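Skikinico 3-tray parts set, four months in

Posted February 2, 2025

Quick one because I'm supposed to be finishing a bathroom. Bought these in October after the third time I mixed up fittings from two jobs in the same coffee can. I do small plumbing repair, mostly rentals, mostly old buildings, and I rebuild a lot of stuff on the bench that other people would throw out. So trays matter to me more than they should.

What you get. Stainless trays, nested, three sizes. No lids. No dividers. Cardboard sleeve that fell apart the first week. I paid 148 for the set at Fakhoury, which is a lot for what is basicly a baking pan, and yes, my brother-in-law said so.

First impression was good. Weight is right. You set the big one down and it stays where you put it, even when you're digging around in it one-handed with a phone on your shoulder. The old plastic ones I had from Wurnlow would skate all over the bench. Also cracked in the cold. Lost two of them that way in the truck.

The rim is the best part. Rolled over, no sharp edge anywhere, and I checked because my last cheap set took a slice out of my thumb. Can grab it full with wet hands. Full meaning full of brass, which gets heavy fast. No flex that I noticed on the small or the medium. The big one does twist a little if you pick it up by one corner. Don't do that.

Cleaning. This is why I went steel. Old packing grease, pipe dope, that green crud that comes off a valve stem that hasn't moved since whenever. Wipe, hot water, dish soap, done. Left one overnight with white vinegar and a bunch of corroded stems, no stains, no smell after. Plastic never came clean for me, everything in it ended up feeling greasy forever.

Scratches. OK so they scratch. Right away. If you want it to look like the listing photo you'll be sad by lunch. Brass doesn't do much but anything steel dragged across the bottom leaves a line. Doesn't bother me and I don't think it affects anything, but Nadine Boutros (we split the shop rent in Dadivthorpe) bought the same set for her clock and small motor stuff and she sent hers back over it. She wants to see tiny screws against a clean background. Fair. Different work.

Which gets to my main complaint. Glare. The bottoms are shiny and under a strip light you get bright streaks right where you're trying to look. Small brass parts just vanish. I spent I don't know how long hunting a packing nut that was sitting in plain sight. A shop towel in the bottom fixes it but then the towel grabs everything and now you're washing towels. They should sell a matte one. I wrote and asked, got a form reply.

Gate valves with the red wheels are the easy case, you can spot the handle from across the room. It's the little stuff that gets you.

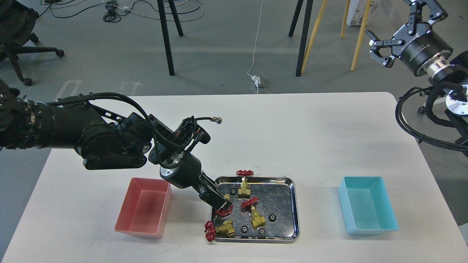
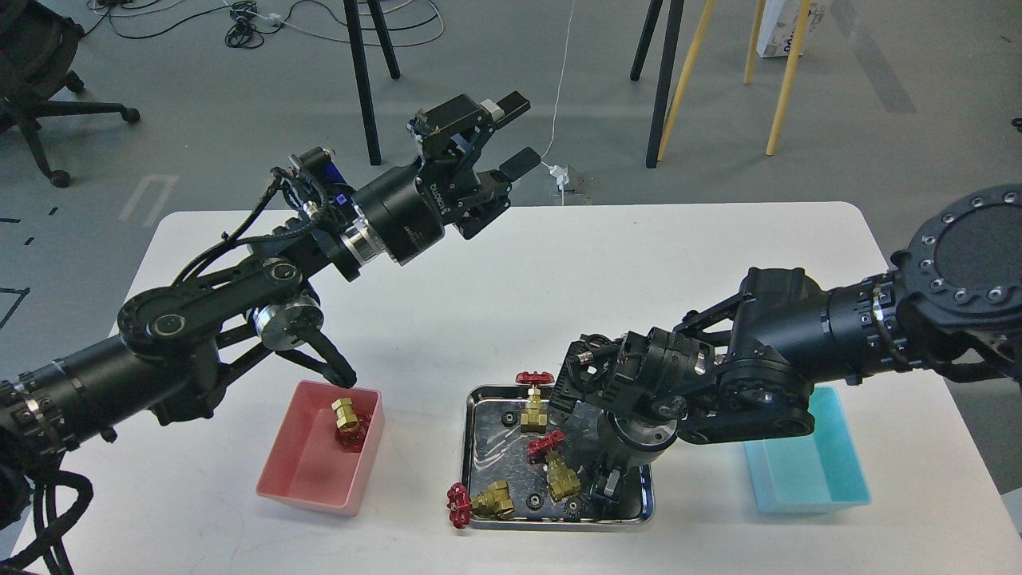
No dividers, second complaint. I know, I knew that when I bought it. But for the money throw in a strip of something. I bent a piece of flashing to split the large one in half and it works ok until you tip it. Then everything goes under the flashing and you're back to one big pile. Tried magnets, forget it, brass doesn't care about magnets and the trays don't hold them very well anyway.

What I do now is one job per tray and a strip of masking tape on the outside with the address. Low tech. Tape comes off clean, which it did NOT on the plastic. So that's a plus I wasn't expecting.

Depth. Medium is the one I use most. Deep enough that a valve won't roll out, shallow enough you can get your fingers flat on the bottom to pick up a washer. The small is too shallow for anything but washers and screws. Large is too deep, parts go in the corners and live there. If they sold the medium by itself I would buy three and skip the set. They don't. Asked about that too, same form reply.

Noise, if you care. Loud. Dropping a handful of fittings in there at six in the morning with a tenant asleep upstairs, not great. I put a rubber drawer liner under it, helps with the ring some. The plastic was quiet, I'll give it that.

Stacking is so so. They nest fine empty. With parts in them you can't stack at all, obviously, no lid. For the truck I went back to a latching box, and the trays stay on the bench. I thought I'd use them for both and that was kind of the point of spending the money. So knock something off for that.

Rust, none so far. Shop is damp, there's a hot water heater in the corner that sweats all winter, and the cheap steel pan I had before had orange spots in a month. These look fine at the seams, or where seams would be, it's all one piece as far as I can tell.

Saw somebody in the comments on the other review asking about food use. I wouldn't, not after what's been in mine. New out of the box I have no idea, ask them. Good luck getting more than the form reply.

Also the sticker. There's a sticker on the bottom of each one and it does not peel. Took a heat gun and some mineral spirits and a lot of language. Do it before you put anything in it, I did it after, with the tray half full, dont ask.

Would I buy again. Yeah probably, but on sale. At 100 I'd say go for it no question. At full price I'd look at restaurant supply first, there's a place out past the highway that has steam table pans in every depth and I keep meaning to go compare. If I get over there I'll update this.

Pros: rim, weight, cleans up, no rust yet, tape peels off
Cons: glare, no dividers, no lids, price, the sticker, can't buy just the medium

Somebody also asked does the large fit in a standard drawer cabinet. Mine doesn't. Medium does, with the drawer stop taken out.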